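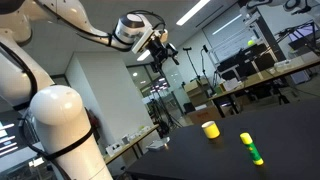 How does a robot learn to pick things up? My job is finding out, and I love it! At Urnport we have a project called Zundodari, and it's all about learning by copying. First I steer the arm myself, and the computer remembers every move I make. Then I do it again -- and again, and again. The things it practises on are pretty ordinary, like a short yellow cup or a glue stick with a bright yellow cap. You could find those in your classroom! But a cup and a glue stick are different shapes, so the black fingers need to take hold of them differently.

We wanted to know how many goes a robot needs to watch. So we trained one computer program with 600 goes and another with 2000. I was sure the bigger pile would win easily. Well, it did win, but only by a bit! What helped far more was moving the things to a new spot before each go (I'd been lazy about that). Next July we'll try it with 4 new objects -- I'm hoping for a banana.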